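Ask Zindevville > Automation and gadgets > Teaching by demonstration

Is showing a robot chores by hand worth the bother, or am I being sold something?

My brother-in-law has got himself onto a trial run by a firm called Benerico. The idea is that you do a household job over and over with a camera at head height, send in the recordings, and at the far end a robot is supposed to pick up the knack. They want 700 goes at each job. He is doing the bin.

I've used the other sort, where you drive the arm yourself with a pair of handles, and I wasn't impressed with that either. It took me most of an afternoon to get a cup onto a shelf. But at least the arm was the thing being moved. With this there's a person's hands and nothing else, and I can't see how ten fingers and two thumbs tell a machine anything about its own grip.

These are from his recordings, all the same swing-lid bin by the wall:
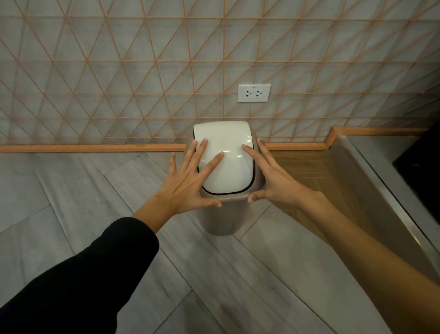
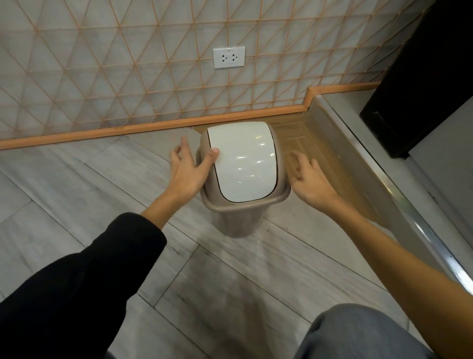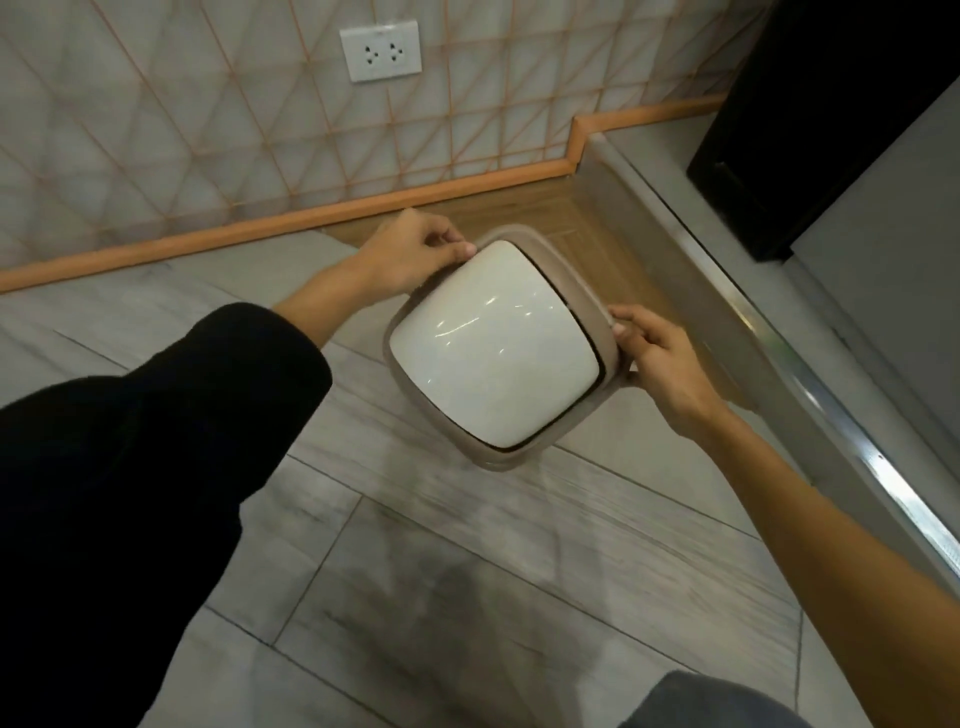
So what is the robot meant to learn? Where to hold it? How hard? You can't see how hard anyone is pressing from a recording. Benerico's leaflet says "natural movement is best", which sounds to me like a way of not writing proper instructions. Has anyone been through one of these and seen a robot do the job afterwards? I don't mean a film of one.

Asked August 2022

2 answers

Answer 1 (marked helpful)

You're right about the force. It isn't in there, and anyone who says a recording of hands carries it is guessing. What does come across is where the hands go, in what order, and how the thing turns as it's carried. That is worth having, but somebody then has to map it onto a gripper that may only have two fingers, and that's the step the leaflets skip.

I did a stint for Petrauskas over in Bronton, partly hands only and partly with the remote handles. We recorded 1000 goes at putting lids on tubs by hand. The robot got to the lid every time, near enough, and then squashed it or let go of it. They mixed in a smaller batch done with the handles and it got better. Not good, better. If you moved the tubs to another table it went to pieces again.

Things I'd ask Benerico before he does the whole lot:

- Are they collecting any demonstrations on the actual arm as well?
- Does he have to shift the bin to a different spot between goes? If it always starts in the same place, most of those 700 teach very little.
- What do they do with the fumbled ones? We were told to bin ours and I still think that was a mistake, as the robot never saw anyone recover from a bad grip.
- Is a swing lid a sensible thing to start on? It's a loose part that moves when you press it. I'd have picked a plain box.

I did see the Petrauskas robot in person, to answer your last bit. It was slow and someone stood next to it with a hand on the stop button.

Answer 2

waste of time imo. did 3 weeks on one of these last December and never heard back. the handles are worse, gave me a sore wrist. if the job is emptying a bin just empty the bin

Comment from the asker

Thanks to the first answer, I've passed the list on. He says the leaflet doesn't mention an arm anywhere and he hasn't been asked to move the bin. He's going to write to them before he does any more. I remain unconvinced but I'd be less grumpy about it if they used both methods and said so.

Contact | © Ask Zindevville | Back to top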